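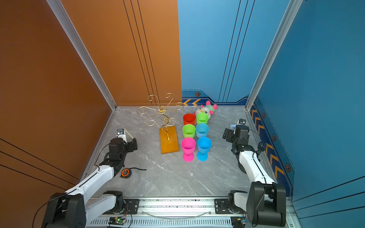

4.2 Clearing and hanging stemmed cups

Claims that two-armed systems are ready for household work usually rest on tasks chosen because they go well. We picked one that most people would not think of as a task at all: taking stemmed plastic cups from a tabletop and placing them on a decorative wire stand. A cup of this shape has a narrow stem, a wide foot and a bowl that tips easily, and a stand made of curled wire offers few surfaces that a planner can treat as flat.

We ran 300 trials with the Merrick controller. It finished 121 of them without a person stepping in. Hermans and Nyanda report better numbers for a similar job, but their cups were set well apart and their stand had straight pegs – a different problem, in our view. When cups stand close together, as in Figure 3, the gripper has to get in between neighbors before it can close on anything.
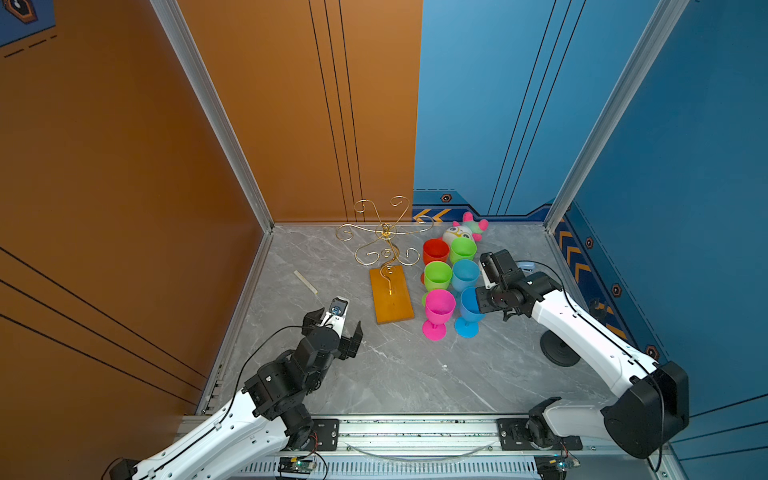 Figure 3. Stemmed cups grouped to the right of the wire stand, with both arms reaching in.

Most failures came during the approach, before any cup had been lifted. Groen (personal communication) suggests that a slower approach would help. It may, but a person clears a table like this without slowing down, and we see little value in a home machine that needs the whole evening. We would not call this chore solved.

Related articles
Zandari revisited: grasping thin stems
Brouwer and Schouten: Wire racks as a test of placement
Dish handling in the Purosura kitchen trials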